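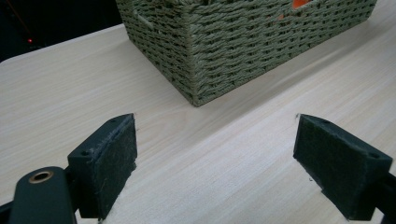
# Where Does the Stuff Go? Household Storage in Student Apartments

Benedito Trindade

My original plan was to study how students at the Fleury Street apartments budget for furniture. They don't, so in October I changed the topic to storage.

I visited five apartments and asked each household to show me where they keep mail, chargers, spare keys and batteries. I then came back two weeks later and asked again.

## Findings

Most households named a "system" on the first visit. In the Gretora building the system was a drawer that no longer opened. One tenant had spent $50 on matching baskets and kept the receipts for them in a shoe – a clean one, she wanted me to note.

By the second visit, mail had moved in every apartment. Spare keys had moved in two, and one set was now described as "somewhere safe," a phrase I have coded as *lost*. Batteries stayed put, dead ones included.

Open baskets did better than lidded boxes. People dropped things into them while walking past, and lids seem to ask for more commitment than a Tuesday-night electric bill can inspire.

## Limits

Five apartments is a small sample, and one of them is mine. I rated it "fair." My roommate has asked for a recount.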